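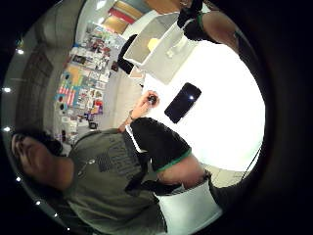 Finally did the sorting day on Saturday. The white table at the shop on Clasmont Road, three hours booked, everyone told to bring whatever small bits they had lying about at home so we could match them up with what's missing. Phones down was the rule (there's a black one lying on the table, so much for that). Small black round thing held up for inspection, long debate, still no idea which set it belongs to. It's gone in the maybe tin. The open white box ended up as the one for pieces we're sure of, starting with something pale yellow.

Anyway. What we got through:

- the two shoeboxes from Naledi Mtshali's loft, mostly dice and counters, 98 bits in all
- the Ross lot, which smelt of garage
- half of a game called Flenis, no rules, no board. Keeping it in case

Didn't get to the jigsaws. Did not even open the jigsaws. Sorry to whoever carried them up the stairs.

Lunch was late and mainly crisps. I bought 23 little zip bags on the way in thinking that'd be loads and we ran out before two, so the last hour was envelopes with pencil on the front. If you've got spare bags please bring them, the 5cm ones are teh best for counters, anything bigger and they just slide about.

Next one in October. Same table if I can get it. Will ring them tommorow, then put the time up here. And if anyone has the rules for Flenis, a photo of them would do, even a bad one.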